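**Brirudo: progress report to the Wasent fund, period ending 25th January**

You asked for fewer adjectives this time and more bags. We've managed both.

## Where we are

The aim for this stage was to record 1000 usable demonstrations of paper bag handling, all done by remote control, with a person driving both arms and the system taking down every move. We have 406 recorded. Of those, 319 passed review. The rest went into a folder called "character building."

The bag task comes in two parts. One gripper takes a top corner, the other takes the rim on the far side, and the driver has to get the mouth open without turning the bag into confetti.

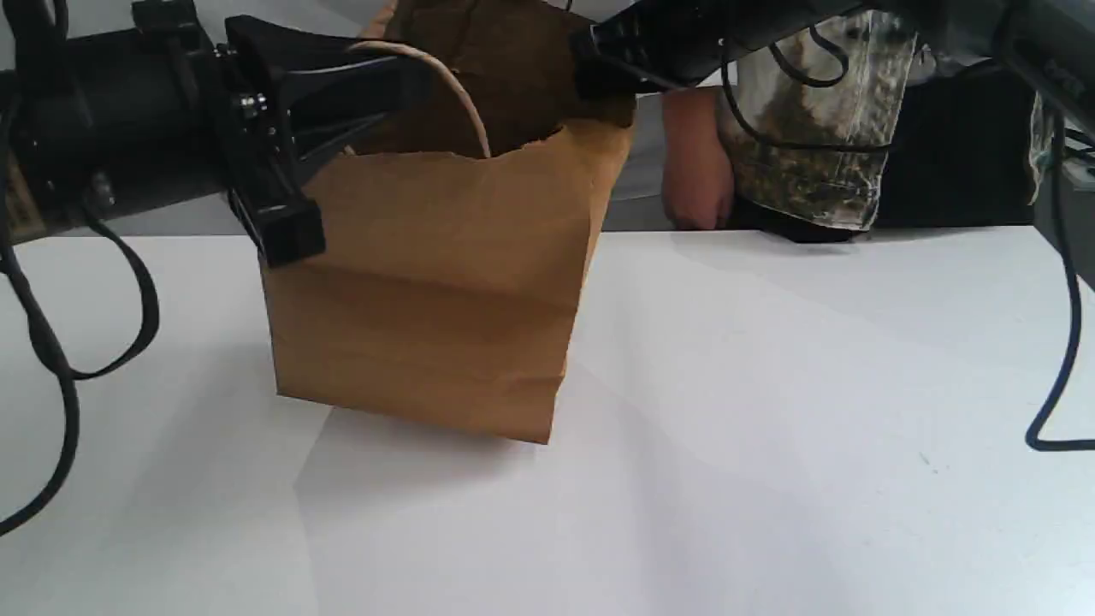 Paper is a poor teacher. It forgives nothing and it remembers every crease, so a bag that has been through a few rounds behaves like a different object from a fresh one. Our original plan (page one of the proposal, the confident page) assumed we could reuse bags all day. We now retire them early, and the supplies line has gone up to match. I've attached the receipts, which make very dull reading.

## What went wrong

Drivers hurry the approach. A person who can see perfectly well where the bag is will swing the arm straight at it and fix things at the last moment. The model learns the swing and skips the fixing. We now ask for a slow approach with the fingers nearly closed, and a short pause before the grasp.
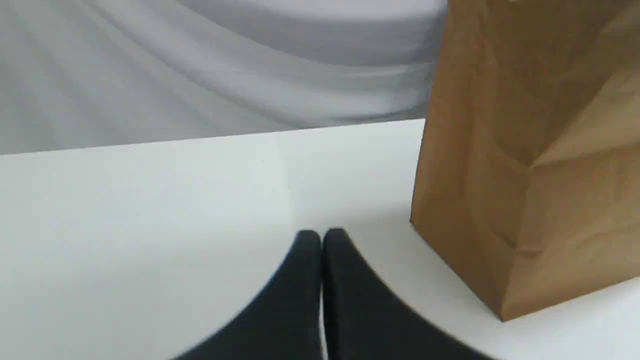 This has made the recordings longer and the drivers grumpier. It has also cut down the number of takes thrown out at review, so the grumpiness will be allowed to continue.

The second problem was delay on the control link. It was small, but enough to make a careful person look like a drunk one. Ernitz replaced the control software and the delay is now hard to notice. They also replaced the button layout, without telling us, and that we noticed right away.
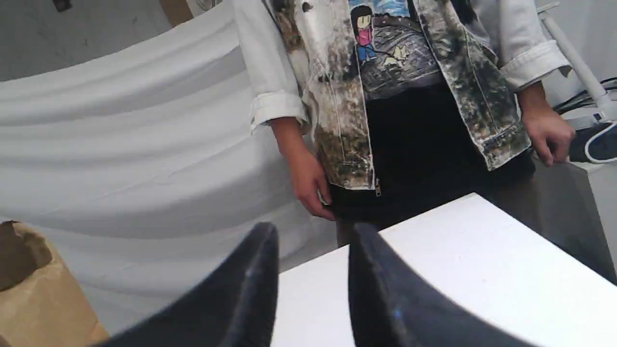
*Reading time: 2 minutes*

## Review

Every take is watched by someone other than the person who drove it. We look for a clean start, a steady grip and a stop that comes when the task is over, as opposed to when the driver gets bored. Wrist views are checked along with the wide view, as a take can look fine from across the table and be hopeless up close.

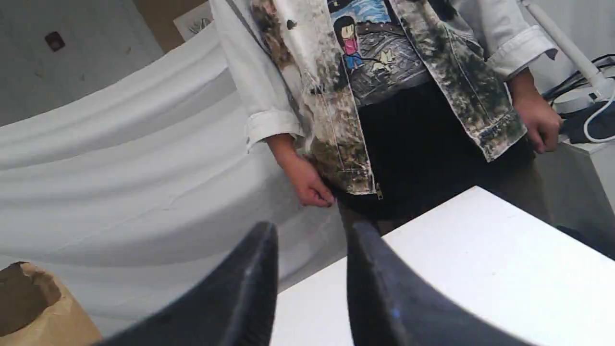 Gilmartin replied to the draft of this section that we were being too strict, and that a model which never sees a fumble won't know how to get out of one. The suggestion was to keep the takes where the driver slips and then recovers, and label them as such. We argued for most of an afternoon and then agreed. Some of the character building folder will be coming back.

## Next

- Relabel the rejected takes that show a recovery
- Train 2 models, one with recoveries and one without, and compare them
- Reach the full count by March, bags permitting

We are not asking for more money in this period. We would like the unspent travel line moved to supplies, where it will be spent on paper bags.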